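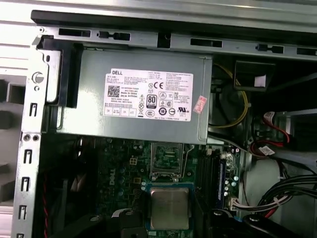 I'd been meaning to get over to the Azar open day in Utbridge for 3 years, and this December I finally went. Maya Azar runs the place (refurbished office computers, mostly Dells) and she met us at the door with coffee and a stack of name stickers.

The number on the whiteboard said 2917, which is how many desktops they've sent back out so far. I liked the power supply bench best, probably because I'd never bothered to read one of those labels before. There's so much on them! CE, 80 PLUS, a whole row of little round symbols - I must have stood there squinting for ages while the rest of the group wandered off toward the snacks.

Then we got to processors. Ermelinda Meireles gave that talk, and she was great, very patient with a lady who kept asking if you could just push harder. You can't! The metal frame over the socket swings up, the chip has to sit down flat, and only then does the thin wire lever get pulled back over. She made us all look at the board from straight above, and once you do that you notice the tiny printing everywhere. 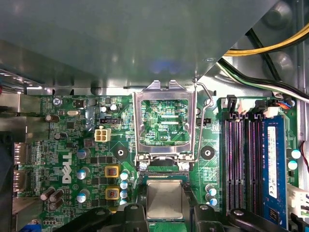

Socket open at the processor bench, with "RDP_CPU" printed on the board.

I came home with a used desktop, number 51 on the sale table, and a sudden urge to open up the old one in my den. Parking is behind the building, by the way, and it fills up before ten.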